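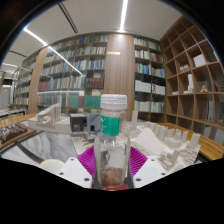 Wafula Laizer wrote after my last post to ask whether a club may recall a loaned player once the registration window has closed, and whether Garnell had done anything improper in July. The question deserves a full reply.

Under the rules of the Tenden Basketball League, a loan is recorded as a separate registration. The lending club keeps the contract, but the player appears on the borrowing club's roster until the loan ends. Garnell lent its reserve center to Staltgate for the season and paid the filing fee of 4000.
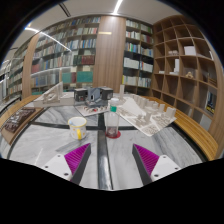 Marble-topped table with a mug and a bottle.

The agreement contained a recall clause. Such clauses are permitted, provided that the league office receives written notice before the window closes. Garnell's notice bears case number 1247 and was received at 4:40 in the afternoon, ahead of the 5:00 deadline.
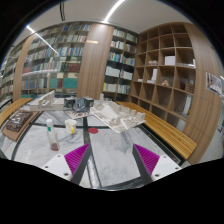
Staltgate objected that it had not received its own copy until the following morning. The rule requires notice to the league and says nothing of a deadline for the other club. I consider this a defect in the drafting, and Mrema raised the same point two seasons ago after losing a guard in a similar manner.

The player had appeared in 80 percent of Staltgate's games, and his departure left the club with one center for the playoffs. The recall was nevertheless valid under section 91 as it is now written. 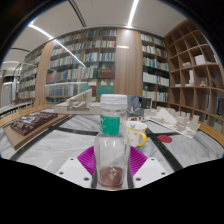

Bottle with a green label, nearly empty.

Any amendment must be submitted by a member club before the next annual meeting. Staltgate has indicated that it will submit one.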